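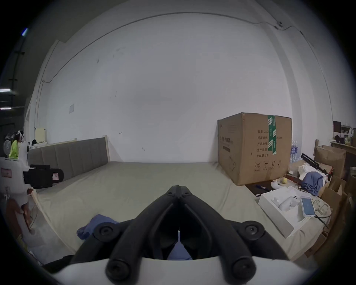

Il faut compter trois changements de bus pour rejoindre Genlow depuis la gare, et le dernier dépose les visiteurs devant un rond-point. J'y étais en mars, à 9 heures, avec un badge mal orthographié et l'espoir un peu enfantin de voir des robots courir partout. On m'a parlé de linge.

Le projet s'appelle Trileo et Shivam Dubey, qui le dirige, le résume volontiers : apprendre à une machine à manipuler du tissu en partant de gestes humains, enregistrés avec une pince tenue à la main. Une caméra est fixée sur la pince, l'opérateur fait le geste, on garde la vidéo et la trajectoire. Le bras robotisé n'intervient qu'après, au moment d'apprendre. Je demande pourquoi un lit. « Parce que c'est grand, mou et qu'on le rate facilement. » J'ai pensé au mien et n'ai pas insisté.

Le jeu de données compte 773 démonstrations. Dubey tient beaucoup à ce qu'on ne jette pas les hésitations : une prise manquée puis reprise vaut mieux, selon lui, que dix gestes impeccables, le robot ayant lui aussi vocation à se tromper. La première version du modèle, nourrie de gestes trop propres, restait paraît-il figée devant le moindre pli imprévu.

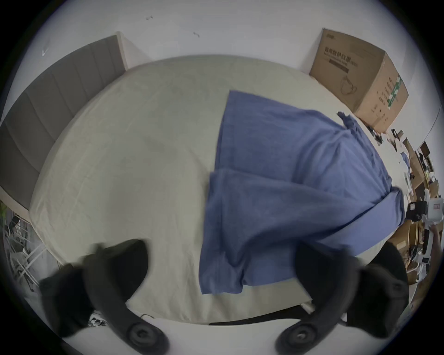
Un tissu bleu sur un drap clair, ça se repère bien, et c'est à peu près la seule faveur faite à l'algorithme. Pour le reste, le tissu se replie sur lui-même, cache ses propres coins et n'a jamais deux fois la même forme. Avec l'ancienne méthode, Corkar, il fallait un modèle physique du textile et 30 secondes de calcul avant chaque prise – de quoi aller se chercher un café, ce que l'équipe faisait. La nouvelle politique choisit son geste directement à partir de l'image.

Elle échoue encore sur les housses de couette. Moi aussi, depuis longtemps, et sans financement.

La visite continue chez Malhotra, dans le bâtiment voisin, où l'on s'occupe des moteurs. J'ai pris deux pages de notes que je n'arrive plus à relire. Prévoir un pull et de quoi manger, le distributeur n'accepte que les pièces.

12 partages
4 commentaires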